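Cap the pen first, then talk to me about your gripper

I have spent most of this year trying out grippers, and I have come to love a test that costs less than lunch. You need a few marker pens, their caps, something with compartments and a table. Ask the robot to put the caps back on and stand the pens up. That's the whole thing.

I know how this sounds next to the usual demonstrations. At Drerkmont, where I do my testing, we have run the standard lifting trials on every hand that has come through the door, and I still run them. They are useful for finding out whether a gripper can hold a weight without letting go. What they miss is nearly everything I do with my own hands between breakfast and supper. Very little of my day is spent lifting a steel block straight up. A lot of it is spent getting one small thing to meet another small thing while both of them want to roll away.

Pens are wonderful for this! They are light, smooth and round, they come in slightly different widths, and the caps are short enough that your fingers get in the way of the job. One hand has to hold the barrel steady while the other brings the cap in along the same line, and if you are off by a little you get ink on your finger or you push the pen out of your own grip. People fix all of that without noticing. I had capped pens for decades without once wondering how.

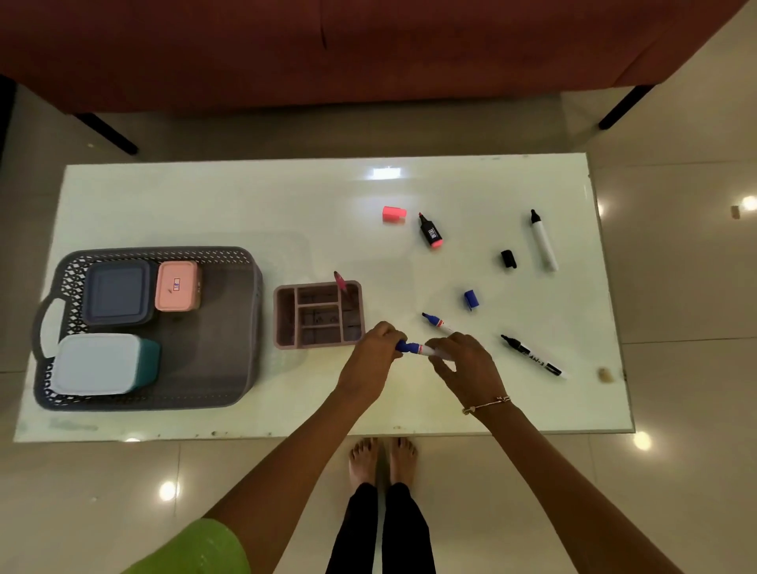

So I started collecting human recordings before I let any robot near the task, and I would urge anyone comparing hands to do the same. Head height is the right place for the camera. I tried a fixed one over the table for a while and it gave me lovely tidy video of the tops of people's knuckles. From the head you get roughly what the person is working from, including the moments when one hand hides the very thing the other is trying to reach. That hiding matters a great deal. If your robot depends on one camera up top, it will lose the pen tip at exactly the point where it most needs it, and you may as well find that out early.

The two grippers I have lived with longest are the Dastia, a plain pair of parallel fingers, and the Urier, which has 4 fingers and a great many opinions about how to use them. I wanted the Urier to win. It is a beautiful bit of engineering and it can turn a pen in its grasp, a thing the Dastia can't dream of. Over 295 attempts on each, though, the Dastia got more caps on. The reason seems to be dull: its fingertips are flat, they close along one line, and when it has hold of a barrel you know where the barrel is. The Urier would pick the pen up with great charm and then let it settle at an angle, and the controller carried on as if nothing had moved.

Is that the hand's fault? I don't think so, and this is the part of gripper reviews that makes me grumble. We score the hand, but what we have tested is the hand, the wrist, the camera and the controller all tied together. When I swapped the controller for the one from Ko, which listens to the force at the wrist and backs off when something pushes sideways, the Urier improved so much that I ran the whole set again from the beginning. The Dastia hardly changed. If I had stopped after the first round I would have written a very unfair essay.

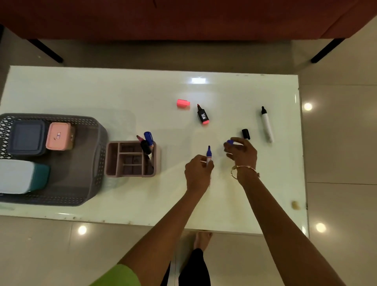 Photo: Drerkmont, head camera view

The other thing I have grown fussy about is the table. Please don't tidy it! A lot of test layouts place every pen parallel, same way round, with its cap waiting beside it like a good dog. Real desks have pens pointing in all directions and caps lying on their sides, and a shiny top throws the ceiling lights back at your camera. Depth cameras in particular can get very silly over gloss. I used to put a matt cloth down, and my numbers went up, and then I took it off again as I felt I was only flattering myself.

Mixing the pens helps too. A fat highlighter and a slim marker ask for different openings, and a gripper tuned for one will often bump the other on the way in. Black caps against pale plastic are easy to find. Pale caps on a pale table are a misery, and I now include at least one in every run.

I would also like people to say how long they let the thing try. I allow up to 10 seconds for a cap, counted from first touch, and a second go only if the pen hasn't left the table. Others will choose differently and that's fine, but write it down. I have read reports where a "success" could have taken all afternoon.

There are fair complaints about my little test. It says nothing about strength, or wear, or what happens when the fingers get greasy. Caps vary between makers and they loosen with use, so a set of pens that was hard in March may be easier by summer. I keep one unused set in a drawer and go back to it now and again – it has caught me out twice. And some perfectly good grippers were never meant for this kind of work. If you move boxes all day, buy the hand that moves boxes.

But if you are telling me that a robot is ready for a kitchen, a classroom or a desk, I'd like to see it with a marker in one hand and a cap in the other. Next on my list is two Dastias with a Ko controller on each arm, on the same pens, with the lights left on.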